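Capital call from a small PE fund, do I have to fund the whole thing at once?

Posted in Private Funds and Partnerships

Leonilde Nogueira

I committed $500,000 to a small private equity fund two years ago. It is called Ovell Partners II, a first-time manager buying family-owned packaging and lab supply businesses. So far they have called 70 percent of my commitment over three drawdowns. Last Saturday I got a notice by email for another call, and it is bigger than the others put together with a note saying part of it is for "fees and partnership expenses" and part is for a follow-on investment in a company called Flutatow.

My situation has changed since I signed up and I would like to pay half now and half in May. The notice gives ten business days. I wrote to the investor relations address and got an automatic reply. Has anyone asked for this kind of thing and been given it? Also the numbers seem off to me, if 70 percent is already called how can this call be bigger than the first three together?
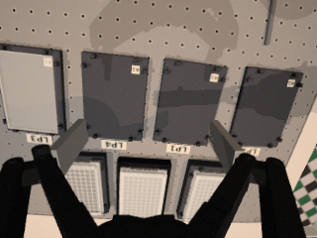 I should add that I do have the cash, it is in a CD that matures in the spring. I would lose some interest by breaking it early. I am not trying to get out of the fund.

Prasanna Thambiah

Start with the numbers, they matter more than the timing. You can't be asked for more than your unfunded commitment, and with 70 percent called you have $150,000 left. A call larger than the first three together is over that limit unless something else is going on. Two things to look for:

Recallable distributions. If the fund sent you money back and marked it as recallable, it gets added back to what they can call. Look at your old distribution notices for that word.

Fees outside the commitment. Some partnership agreements let the manager charge management fees on top of the commitment. It would be in the section on capital contributions.

If neither applies, the notice may simply be wrong. I was in a fund run by Kemppainen where the administrator sent everyone a notice with the wrong commitment column in it - they reissued it the next day. Call the administrator by phone, using the number on your quarterly statement and not the one in the email. Fake capital call emails are a known kind of fraud and a strange amount is a warning sign. Don't wire anything until someone has confirmed both the amount and the bank details.

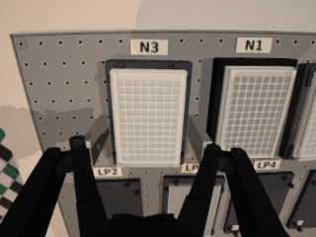
What happens if I pay late?

It depends on the default section of your partnership agreement. Most have a short cure period after a written notice, with interest charged from the due date. After that the manager can usually cut your capital account, sell your interest to the other partners or stop your distributions. Ask for an extension in writing before the due date and get the reply in writing too. A manager may have the right to grant one, but doesn't have to.

Tariq Lashari

Just break the CD. Three months of interest is nothing next to a default penalty. I asked for a split payment once with a fund that owned Pladik and they said no in one line.

Cristóvão Pacheco

Agree with Prasanna on phoning the administrator first. One more thing, check whether the fund has a credit line. Some managers use it to cover a partner who is a few weeks late and charge the interest back to that partner. My sister Deolinda got 3 extra weeks that way. She had to sign a short letter and the interest came out of her next distribution. It was a much bigger fund than yours though, and a first-time manager may not have a line with any room on it.

If the follow-on is more than you expected going into one company, look up the concentration limit as well. It is usually a percentage of total commitments, and going over it normally needs approval from the advisory board or the partners.

Leonilde Nogueira

Thank you all. I found the word recallable on one notice from last year, for a smaller amount than I would need to make the figures work. I have left a message with the administrator and I'm holding the wire until they call back.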